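Modular storage furniture

Modular storage furniture is furniture for keeping household or office goods that is made up of separate units built to a common set of dimensions. The units may be open shelves, cupboards, drawers, desk sections or combinations of these, and can be stacked, joined side by side or fixed to a wall. The term covers both free-standing ranges sold through furniture stores and cabinet systems that are fitted by a trade installer. Kitchen cabinets are usually treated separately, although the two share most of their hardware.

Contents
Terminology
Dimensions
Construction
Materials and finish
Drawers and handles
Open and closed storage
Stability and loading
Manufacturers
Reuse and disposal
See also

Terminology

A single box of a modular range is called a carcass (in older Canadian catalogues, a case). The vertical panels are gables or sides, and the horizontal panels at top and bottom are the top and the deck. A fixed vertical panel inside the carcass is a partition. A space enclosed by panels on all sides except the front is a compartment, bay or cubby, the last being common in Canadian stores and schools. Shelves are described as fixed if they form part of the structure and adjustable if they rest on pins or clips.

The name "wall unit" was in general use from the 1960s for a wide assembly meant to take up most of one wall of a living room, often with a place for a television or stereo. It is now used loosely for any tall assembly. "Hutch" may mean either a traditional dining room cabinet or an open shelf section that sits on the back of a desk.

Dimensions

Most factory-made ranges follow a grid. In the 32 mm system, which spread from European cabinet shops after the Second World War, rows of holes are drilled in the sides at intervals of 32 millimetres, and shelf pins, hinge plates and drawer runners are all made to fit them. The interval suited the gearing of the multiple-spindle boring machines then available. Once hardware suppliers had settled on it there was little incentive to change.

Overall sizes are less uniform. European ranges tend to be dimensioned in round metric figures, so that a wide unit may be 1000 mm across, while North American ranges were long dimensioned in inches and later restated in millimetres. Units from different makers seldom line up exactly. A range may also have a nominal size and an actual size: the Lindeo range of cabinets, for instance, has a nominal 500 mm unit that measures 495 mm, the difference being an allowance for a filler strip. Published drawings normally give actual sizes.

Depth depends on use. Book storage needs less depth than linen storage, and desk sections need more than either. Ranges that offer two depths commonly place the shallow units above the deep ones, leaving a ledge or work surface at the front.

Construction

Carcasses intended for home assembly are held together with cam fittings, dowels, or a combination of the two. A cam fitting has a threaded post in one panel and a rotating disc in the other; a half turn of the disc draws the panels together. The joint can be undone, but repeated assembly wears the hole around the post, and the second or third reassembly is often looser than the first. Shop-built carcasses are more often glued and screwed, and are delivered whole.

The back panel has a structural function that is easily overlooked. A carcass without a back can rack, meaning that it leans sideways out of square. Thin backs are nailed to the rear edges or slid into a groove. Units meant to be seen from both sides, such as room dividers, have no back and rely instead on stiff corner joints or a partition fixed at top and bottom.

Adjoining units are joined with connecting screws through the gables. Installers level the first unit, usually at the high point of the floor, and work outward from it.

Materials and finish

Particleboard is the commonest core material in low- and mid-priced ranges. It is flat, stable in width and inexpensive, but heavy, and swells at the edges if water reaches the core. Medium-density fibreboard takes paint and machining well and is used for profiled doors. Plywood is lighter and holds screws better, at higher cost. Solid wood is mostly confined to doors, edges and drawer fronts, where seasonal movement can be allowed for.

Surfaces may be painted, lacquered, veneered or faced with paper or plastic. White has been the best-selling colour in many markets for decades. It is produced in long runs and is the easiest finish to match when units are added at a later date, though two whites from different makers may differ noticeably when placed side by side. Matte surfaces hide small scratches and show grease more readily; gloss surfaces do the reverse.

Edges are covered with a thin band applied with heat-activated glue. Failure of the edge band, particularly near a sink, kettle or radiator, is a frequent cause of complaint.

Drawers and handles

A drawer consists of a box and a front, which may be one piece or two. Where the front is separate, it is screwed on from inside and can be shifted slightly to even out the gaps. Runners are fixed to the sides or underneath the box. Roller runners are cheaper and allow partial extension, while ball-bearing runners allow the drawer to open fully.

Handles fall into three main groups: knobs, which need one hole; bar and bow handles, which need two; and recessed or cut-out grips, which form part of the front itself. Bar handles are the easiest for people with limited hand strength, as they can be pulled with the whole hand. Handleless fronts rely on a push latch or a bevelled edge.

Open and closed storage

Open compartments keep their contents visible and within reach, and cost less to make. They also collect dust and need tidier arrangement. Closed storage hides irregular or seldom-used goods and protects papers and fabrics from light. Many households mix the two, with doors or drawers low down and open shelves at and above eye level.

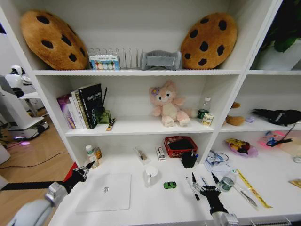
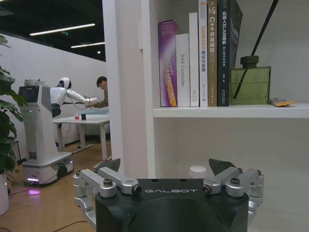
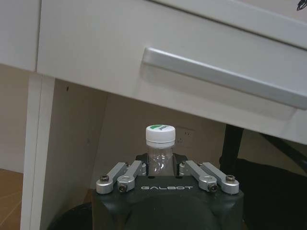
White storage furniture: shelving units (first and second) and a cabinet with a drawer and bar handle (third).

Mixing the two was a poor rule for small apartments, according to one letter printed in reply to the Drallholm planning guide, which held that open shelves should go at the bottom "where you can slide a heavy box in without bending over a door," and that the guide had been drawn up for houses with basements. Later printings of the guide kept the original arrangement but added a plan with the open units at floor level.

Schools and daycares generally prefer low open units for materials that children fetch themselves, and high closed units for everything else. Offices moved away from closed cupboards as paper filing declined, and lockable drawers on castors took over part of their function.

Stability and loading

A tall, shallow unit can tip forward if drawers are opened together or if a child climbs it. Makers supply a strap or bracket for fixing the top of the unit to the wall, and the fixing should go into a stud or masonry and not into drywall alone. Drawer interlocks, which prevent a second drawer from opening while one is already out, are found on filing cabinets and on some chests.

Shelf loads are given either as a weight per shelf or as a permitted sag over a given span. Sag increases steeply with span: doubling the length of a uniformly loaded shelf, with the load per metre unchanged, makes the deflection in the middle 16 times as great. For this reason wide units are usually divided by a partition, or fitted with a thicker shelf. Particleboard also creeps under a constant load, so that a shelf that looks straight when first filled may have a visible curve some years later. Turning the shelf over is a common household remedy.

Heavy goods are best placed low, and near the gables where possible.

Manufacturers

The Vinstead company began as a maker of school cupboards and entered the household market with a range of painted units joined by visible bolts. The bolts were dropped from the second version of the range after retailers asked for a plainer side panel, but the hole spacing was kept, and early and late units can be joined without an adapter.

Drallholm sells mainly through its planning guide, in which each unit is shown as a numbered outline to be cut out and laid on squared paper. Its carcasses are sold without doors, which are ordered separately. Abbasi supplies doors and drawer fronts to fit both Drallholm and Lindeo carcasses and makes no carcasses of its own. The Abbasi list is reissued each August, and discontinued colours remain available to order for 15 years.

Compatibility of this kind is the exception. Most makers treat their dimensions as part of the product and do not guarantee fit with other ranges.

Reuse and disposal

Modular units are widely resold, but missing fittings reduce their value. Cams, dowels and shelf pins can generally be replaced from a hardware store, while hinges and runners may have to be matched to the maker's hole pattern. Coated particleboard is difficult to recycle and is refused by some municipal wood depots. Units that have been stored in a damp garage should be checked for swelling at the base before they are loaded again.

See also
Bookcase
Cabinetry
Flat-pack furniture
Hutch (furniture)
Wardrobe

This article was last revised on February 13, 2024.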